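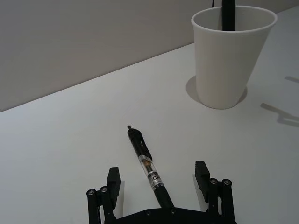
A paper cup on a white table, with what looks like a pen or marker in it.

How to clear your desk and keep it that way

8 Oct 2025, by Solange Cloutier

I've worked from the back bedroom since we moved to Miltlow, and for most of that time my desk was a disgrace. Post, cables, a broken lamp, three notebooks with one page used in each. I'd tidy it in a huff every few weeks and by the next morning it was halfway back again. Then in July I had a proper go at it, and it has stayed clear ever since (well, clear enough that I can find my tea). A few of you asked how I did it after my last post, so I've written the whole thing down.

You'll need an afternoon, a damp cloth, a couple of boxes and a bin bag. Put some music on as well, it gets dull in the middle.

Step 1: Take everything off

And I mean everything, even the monitor if you can lift it. Put it all on the bed or the floor. I tried doing it in patches the first time and all I did was push the mess from left to right. Wipe the top down while it's bare and give the legs a once-over too, because you won't be doing that again for a while!

Step 2: Sort by how often you touch it

Don't sort by type yet. Make one pile for things you use every day, one for things you use now and then, and one for the rest. My daily pile was tiny: keyboard, mouse, one notebook, two pens, my glasses. The "rest" pile covered most of the bed.

If you get stuck on something, put it in the now-and-then pile and move on. I lost a good half hour to a drawer of old birthday cards and I'd like to save you from that.

Step 3: Deal with the paper

This is the bit that takes the time. I went through mine standing up, which makes me quicker, and split it into shred, file and do something about it. Bills and bank letters go in a folder with the year on the front. Manuals went straight in the recycling after I'd checked I could find them online. The "do something" lot should fit in one tray. If it doesn't, have another look, there'll be takeaway menus in there.

Step 4: Give the small stuff a pot

Pens, scissors, a ruler. Please don't go shopping for this. I very nearly bought a Hiebert desk organiser with 8 compartments and I'm so glad I waited, as I'd only have filled them all. A mug with a chip in it, a jam jar or a paper cup will do for the first month. Try every pen on a bit of scrap before it goes in. Half of mine had dried up.

Step 5: Sort out the cables

Unplug the lot and only plug back in what you know you use. Tie each one with a bit of string or a bread bag clip and write on the clip what it belongs to. I screwed a short extension lead to the underside of the desk, and that did more for the look of it than anything else.

Step 6: Put the daily pile back

Only the daily pile, mind. The now-and-then things go in a drawer or a box within reach. The rest goes in the loft, to the charity shop or in the bin bag.

Keeping it up

When I shut the laptop I spend a couple of minutes putting things back, and cups go down to the kitchen with me. I skip it if I'm tired and then do it the next morning, grumbling. Post gets opened in the hall now and never comes upstairs unless it needs an answer.

I'll do the bookshelves next, once I've worked up the nerve.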